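Changes to Catering and Cake Arrangements for Wedding Receptions

The Lelledus Hall events office has revised its arrangements for couples who wish to bring in their own wedding cake or dessert table. The revised arrangements apply to all receptions booked from February onwards. Couples who have already paid a deposit may remain on the earlier terms or move to the new ones, and are asked to inform the office in writing of their choice.

Delivery and setting up

Cakes may be delivered from 9 am on the day of the reception. The Wuter Room has a side entrance with level access, and bakers are asked to use it in preference to the main staircase. Tiered cakes should be assembled on site where possible. The hall will provide a round table, a white cloth and a cake knife without charge. Stands, pillars and toppers remain the responsibility of the couple or their baker.

Cold storage

The kitchen refrigerator can hold one cake of up to 4 tiers, provided that the tiers arrive boxed separately. Cakes with fresh cream or custard fillings must be kept chilled until two hours before serving. Buttercream and fondant cakes may stand in the room overnight, but the office cannot accept responsibility for softening during warm weather.

Cutting and service

The cutting charge has been withdrawn for receptions of up to 180 guests. For larger parties a fee will be agreed with the catering manager, Dilruba Debnath, when the menu is confirmed. Couples who would like the cake served as the dessert course should say so at that meeting, as plates and forks are laid out with the main meal.

Allergen information

Every cake brought into the building must be accompanied by a written list of ingredients from the baker. This includes favours and small items placed at table settings. Home-made cakes are welcome on the same condition.

Tasting afternoon

The Siriwardena bakery will hold a tasting in the Flarnberg Room in February, beginning at 2 pm. Over 12 flavours will be offered, including lemon and cardamom, pistachio, and a dark fruit cake made without alcohol. Places are free of charge but must be reserved through Levente Deák at the events office.

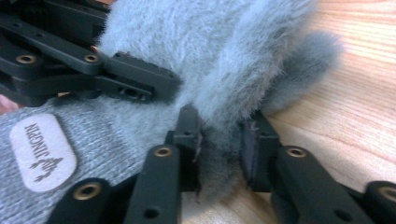

Flowers and Table Decorations

Florists may have access to the room from 8 am. Requests for earlier access should be made to Nusrat Mridha when the final table plan is submitted.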